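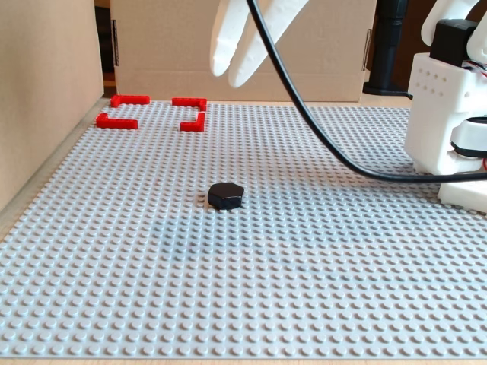

The test board at Morano: a black puck, a red outline to put it in, and a cable hanging over the right side of the plate.

I keep hearing that the Gokis hand has a "software issue." Padmavathi Varghese, who runs the bench at Morano, sent me the September logs, and I don't buy it.

The task is to get one flat puck inside four red corners. Over a run of 50 tries the arm stopped dead 5 times with a position error, and on 4 of those the log shows the wrist joint straining before the fingers got anywhere near the puck. The vendor's answer was a patch. Then came another patch. The stops kept coming.

Look at the thick black cable. It loops down past the fingers and runs off to the right, across the space the arm has to work in. Nothing in the software knows it exists. A planner can draw the cleanest path in the world and the hand may still end up pulling against its own wiring.

Steinar Østergaard at Plutel told me I was making too much of a toy setup. Maybe. He also says the production version will have proper cable routing, and I have heard that one before. If the short demo can't be run without a fault, I'd like to see the routing before I see the sales deck.

What bothers me more is how the stops got written up. "Recovered" is the word in the report. Somebody pressed reset. At a plant with people standing next to the arm, I wouldn't call that a recovery, and I wouldn't let the company that sold the arm pick the word.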